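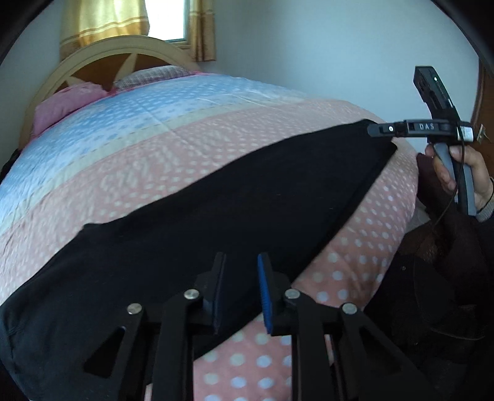
Hand-held gripper trials: questions we keep getting
Last updated Jan 4, 2024

What are you comparing?

Two sets of finger pads and two camera positions, on hand-held grippers worked in pairs, one per hand. The pads are the Hoka (soft, ribbed, fond of fluff) and the Skerska (harder, smoother, fond of dropping things). The job is cloth on a bed: pick up a corner, spread it, fold it, put it somewhere sensible. We chose it after a spell of moving blocks into cups, at which every gripper we own is excellent and from which we learned very little.

Why a bed and not a proper bench?

A bench is flat, hard and evenly lit. Beds sag. When you press a finger into a mattress to get under a hem, the mattress goes down with you and the hem goes with the mattress. Both pads did well on the bench. On the bed the Skerska lost its lead before lunch.

Which pad won?

Hoka, for cloth. It finds an edge and keeps it. The price is that it also keeps lint, and after a long session on fleece it has to be wiped down or it starts to slide. Tape does the job. Skerska is still the better pad for boxes, jars and anything else with the decency to hold its shape.

How many attempts is this based on?

361 folds that we kept. We threw out 40 more where the camera had lost track of where it was, which tends to happen when you push it right up against a plain dark fabric and ask it what it sees.

Is black cloth really that bad?

Yes. It swallows its own creases, so a fold line you can feel perfectly well through the handle barely shows in the recording. Black fingers over black cloth make it worse, and a coloured pad face helps a good deal more than its price suggests. If you are just starting, use something pale with a pattern. If you want to know how your setup copes with real washing, use black and lower your hopes.

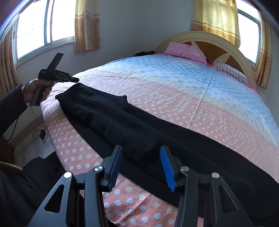 Fleece brings its own troubles. It is thick enough to grab anywhere, so new operators take a great fistful from the middle and then wonder why the fold looks like a sleeping dog. Go for the edge, close slowly, lift a little before you pull.

Do I have to use both hands?

For a tea towel, no. For anything longer than your arm, you will want a second gripper to hold one end down while the other travels. We tried one-handed folding of long items for an afternoon and stopped out of pity for ourselves.

Wide lens or ordinary?

Wide. You get bent walls and dark corners, and visitors will tell you the picture looks odd. You also get the other hand in view most of the time, and that matters more when you are trying to work out who was holding what. The ordinary lens gave us handsome close-ups of fabric and no idea where we were in the room.

What about windows?

Leave the curtains as they are and note it down. We spent far too long trying to get the light even, then found the bright patches bothered us more than they bothered the tracking. Changing the curtains halfway through a run is what does the damage.

Do the cables get in the way?

Constantly. Run them down the inside of your forearm and leave slack at the wrist. Too little and it tugs when you reach for the pillows; too much and you will fold it into the garment.

Which controller are you on?

Gill for recording, Druvmont for playing the moves back on the arms. Gill starts quickly and says nothing when it stops, so check the light before every run. Druvmont tells you everything, at length, and once filled a log with 2666 warnings about a single loose plug.

How long can one person keep going?

Our limit is 12 folds, then a rest. The grippers feel light when you pick them up. Your wrist will revise that opinion, and tired people close the jaws late.

Will you be testing duvet covers?

In June, if we can agree on who has to do it.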